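Everyday Cloth in Fultlow: What Families Kept After the Weaving Shed Closed
Final report, Local History Project
July 2026

When I picked this subject I thought I would be writing about machines and wages, and I had a tidy outline to that effect. Then my first interview went on for most of an afternoon, with two pots of tea, and hardly touched on either one. What people wanted to talk about was the cloth itself, the plain stuff that came home from the Brivex shed as seconds and ended up on tables, over doors, around babies and under leaky windows. I changed the outline that evening, and I am grateful to my advisor for letting me do it so late in the fall.

Background

The Brivex shed stood on the low road out of Fultlow and wove plain cotton and cotton-linen goods, mostly toweling, sheeting and a heavier ribbed cloth sold for curtains. A surviving order book lists 1,375 bolts sent out in its best year. I had hoped to find a full set of these books, but the rest seem to have gone when the building was cleared, and the one I used has water damage through most of November. So please take the production side of this report as a sketch.

Seconds were pieces with a fault in them: a missed thread, a streak where the yarn had taken the dye unevenly, a selvage that wandered. Workers could buy them by weight on Fridays. Almost everyone I spoke to remembered the Friday parcel, and several could still tell me what kind of string it was tied with.

How I did the interviews

I talked with 28 people in all, some of them twice, and I recorded every conversation where I was given permission. I did not use a fixed list of questions after the first week. I would ask what was in the linen closet, and then let the person take me wherever they liked, usually upstairs. A good many of the things we talked about were still in daily use, doing some job a long way from the one they were woven for. Curtain cloth in particular turned up everywhere but on a curtain rod.

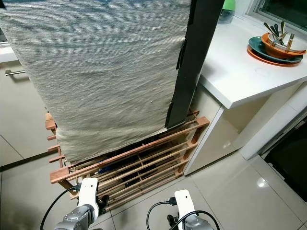
Ilango Joseph felt I was making too much of thrift in my first draft. In his family, he told me, no one saved cloth to be careful with money; they saved it out of fondness, and would have been insulted to hear it called making do. He also wanted it put down that his mother never once hemmed a second, on the grounds that a hem was for things you meant to show company.

I thought about that for a long while, and I went back through my notes with his comment beside me. He was right about a fair share of them. There are stories in my recordings about saving money, of course, and I don't want to brush them aside, particularly the ones from the years of short shifts. But there are just as many about liking the feel of a thing. One woman had tried the packaged towels from Skotov that the grocery store carried, and she gave them to her sister after a single wash — they were too fluffy, she said, and pushed the water around.

The life of a piece

From the interviews I was able to put together a rough order in which a piece of cloth moved through a house. It began on a bed or a table, if the fault could be tucked out of sight. After some years it was cut down the middle, and the outer edges were sewn together so the worn part lay on the outside. Later on it became covers, linings and towels, and what remained of it went for polishing shoes or stuffing a draft under a door.

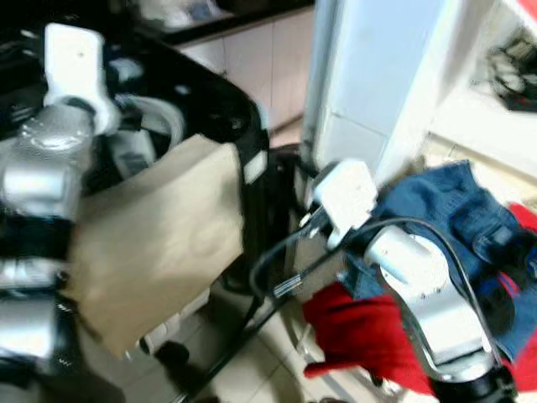 Not every family followed this order, and the exceptions were some of my favorite parts of the work. The Thevar household kept one sheet whole for the entire time they lived on Mill Lane, and used it only for spreading over the lawn when the plums came down. Another family had a tablecloth with a brown iron mark in one corner, and the seat next to that corner always went to the youngest.

What I would do differently

I would start earlier, and I would bring a scale and a magnifier. Thread counts would have let me compare the pieces with the order book, and I only learned how to take one properly in the last month. I would also ask more about washing. My recordings are full of half sentences on boiling, bluing and line drying that I let go by, thinking they were off the subject.

Transcripts are in the appendix, in the order the interviews took place. Two are held back at the request of the families, and a third is missing its last 11 minutes — I let the battery run down, and I am still annoyed with myself over it.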